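Subject: Re: [iltgate-gardens] Water meters and the new shutoff schedule

On Tuesday the plot holder at 178 wrote:

> I read the notice on the shed door twice and I still don't follow it.
> Are we being billed by the plot or by the meter? Last year I paid the
> flat fee and that covered everything through October. Also, does the
> shutoff at noon apply to the drip lines or only to the hoses? I have
> tomatoes that will not make it if the drip goes off in the middle of
> the day.

Two separate questions, so I'll take them in order.

Billing is by the meter this season. Iltgate has 2 meters, one for the upper rows and one for the lower rows, and each side splits its own bill evenly. The flat fee is still there and still gets paid in April, but it only covers the first 100 gallons per plot each month. Anything over that goes on the split bill. If you were on the flat fee last year you don't have to sign up again. Your name carried over.

The old arrangement stopped working when the lower rows put in the Lencho timers. Their use dropped a lot, the upper rows stayed the same, and everyone was still paying the same amount. There were complaints from both ends of the garden, and I think the split is fair enough. We can look at it again in the fall. 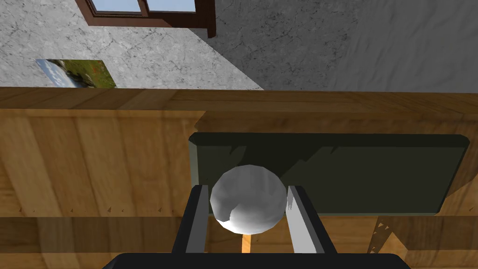 The noon shutoff is for hoses and sprinklers only. Drip lines can run at any hour as long as they are on a timer and the timer is set to stop. A drip line that is turned on by hand and left going counts as a hose. We had one in the lower rows run all night in June and the path by the compost bins was mud for most of a week.

If you have the Clanero kit, the one with the gray filter housing, please check the washer where it meets the spigot. Several of them have been dripping at that joint. The washer that comes in the box is too thin for our spigots. The hardware store sells a thicker one, or you can double up the thin ones. Hand tight is enough. Please don't use a wrench on the spigots, they are old and the last one that cracked took two weekends to replace.

On the tomatoes, I would water early and mulch. Mine are on a half hour at 5:30 in the morning and get nothing else unless it is very hot. They're Brillari, a paste type, and they have done fine on that. If yours are in pots you will need more than that and I don't have a good answer for you.

A few other things while I'm writing:

The rain barrel by the gate is open to everybody and isn't metered. It holds 300 gallons when full. Please put the lid back on when you're done, the mosquitoes were bad last summer.

The key to the upper valve box is on the hook inside the shed. If you turn the main off for a repair, write it on the sheet and turn it back on before you leave.

I'll post the first meter readings to the list when I have both of them. The lower meter is hard to read with the cover the way it is, so that one may come a few days after the other.

_______________________________________________
iltgate-gardens mailing list
To leave the list, send a blank message with "unsubscribe" in the subject line.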